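Saturdays at the kitchen

November 8, 2025

I promised a few of you I would write about work again, and then I kept not doing it, so I'm sitting down with my coffee before anyone else in the house is up. Warning, it's long.

For anybody new: I cook in the test kitchen at Stamley. We develop recipes for little countertop appliances and for the people who sell them, so my days are dough, eggs, rice, toast, more dough, and then a lot of writing down what happened. I've been there 13 years. When I started it was me, Boris Lukáč and a radio.

The big news is that we're automating part of it. The company is having a system built by an outfit called Trokov, and the idea is that a pair of robot arms will do the repeat cooking, the part where you make the same thing over and over with one tiny change. Before the arms can do anything, somebody has to show them how, and the somebody is us. You hold a gripper in your hand, you do the job with it, it gets recorded, and you do it again. I spent most of October doing it again.

I didn't expect to have feelings about this, but I do! I have made toast all my adult life without a single thought about my fingers. Now I know that I pinch a slice by the corner, that I turn my wrist way before I need to, and that I tap a utensil on the rim of the cup every single time (Boris says he could have told me that for free). With two fingers in place of five you can't cheat. You line up, you close, you lift. My first morning I got so slow and careful that I forgot to breathe, and by lunch my forearm was killing me.
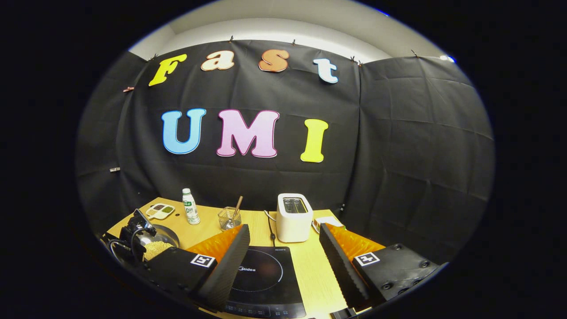
Our table, toaster and mixer included. FastUMI in big letters on the back wall.

Boris hated the whole thing at first. He's been measuring flour by feel since before I knew him, and he took it as an insult that somebody wanted it on file. Then one day he got really into it. He started asking the Trokov people why his takes were getting thrown out, and they told him he hesitates over the bowl, and he went very quiet and then did 21 in a row without a stop. Now he's the one the new hires get sent to. He even has opinions about the cooktop (Midea, fine, he approves) and where it should sit, and I've learned to just leave it where he puts it.

What has changed for us so far? The hours, mostly. We used to be on our feet cooking from eight until four. These days I cook in the morning, record after that, and spend the last part of the day going through takes and marking the bad ones. Last week's pile was 752, and my eyes were shot by Thursday. I like the recording better than I like the marking. Marking is a desk job and I went into kitchens to get away from desks.

The pay went up a little, I'll say that. We asked for it, too. Our point was that if you're teaching something your trade then you're a teacher, and after a couple of meetings they agreed. The part I can't get a straight answer on is next year. The line from upstairs is that the arms take the repeats and we get the inventing. I would love that! I have a notebook full of things I never had time to try, there's a cornbread in there I've been thinking about forever. But there are five of us, and I don't know if there's enough inventing for five, and I don't think upstairs knows either. My friend over at Tóth, the bakery supply place, went through something similar. They kept everybody for a year and then stopped hiring when people left. She told me to get my job description in writing, so I did, and I'd tell you the same if something like this is coming to your shop.

Meanwhile it's a pretty nice place to be. We still argue about the radio. We still eat the results when they're any good.

Next week they want us to start on pouring, and Boris is already practicing at home with a measuring cup and a pair of salad tongs. I'll report back. And yes, Linda, the cornbread recipe is coming, I just need to get the salt right first.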